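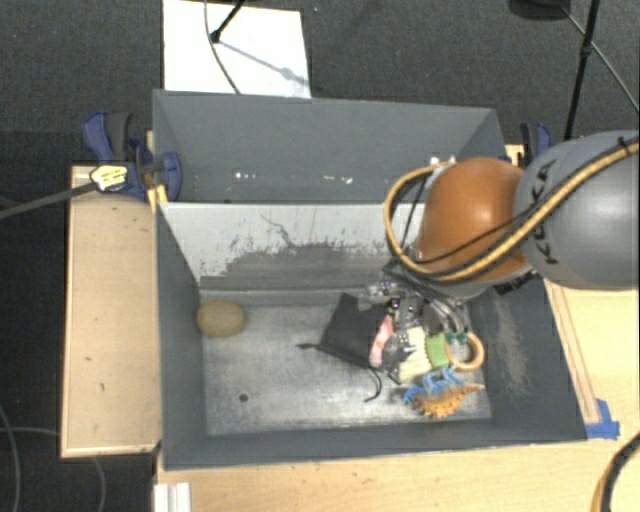
4. Setting up storage locations

Do this before you import any stock. Locations first, items second — the other way round and Cenen dumps everything in DEFAULT and you get to move it by hand.

1. Log in as admin. Settings > Warehouse > Locations.
2. Click Add Zone. Short name, no spaces.
3. Add aisles, then shelves, then bins. Up to 200 bins per zone.
4. Pick a bin type: single item or mixed. Cant be changed later once stock is booked in.
5. Save. Wait for the green bar.
6. Print labels (4.2).

Note: bin codes are 3 parts, zone-aisle-bin. Leading zeros matter. A-02-7 and A-2-7 are two different bins.

CAUTION: Deleting a zone deletes its count history too. No undo. Export first.

4.2 Labels

Jelteck printers only for now. Load the 2 inch roll, print one test label, scan it. If the scanner beeps 3 times, code not found — go back and save the zone agian.

Old Batier labels still scan, but turn on Legacy Codes under Settings > Scanners.

Stuck? Ask Larysa Karpenko for label stuff, Illia Semeniuk for imports.

Section last updated 28 August 2021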